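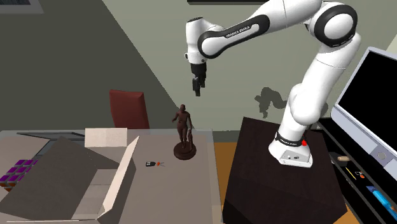
Early Recording Cylinders

Before the flat disc won out, sound was sold on wax cylinders, and a good many of them were used in offices. The dictating machine was one of the first steady trades for recorded sound. A clerk spoke into a tube, a needle cut the groove, and a typist played it back later through ear tubes.

The wax could be used more than once. A shaving machine took a thin layer off the surface and left it smooth for the next letter. Shaved blanks are why so few office recordings survive, and why the ones that do are often short and cut off part way through a sentence.

Eusebio Usuga has finished listing the Villanueva collection, which came to us in two crates in February. There are 168 cylinders, 50 of them still in their card tubes. Several have mould, which shows as pale spots and plays back as a regular thump. They should be held from the inside, with two fingers spread, and never by the grooves.

Kevin Tamayo is copying the sound ones at a slow speed and correcting the pitch afterwards. He has found a price list for blanks, a letter about a late delivery of roofing slate, and one man counting to 20 to test the horn. Copies can be heard in the reading room until 4 pm. Please ask at the desk for the list.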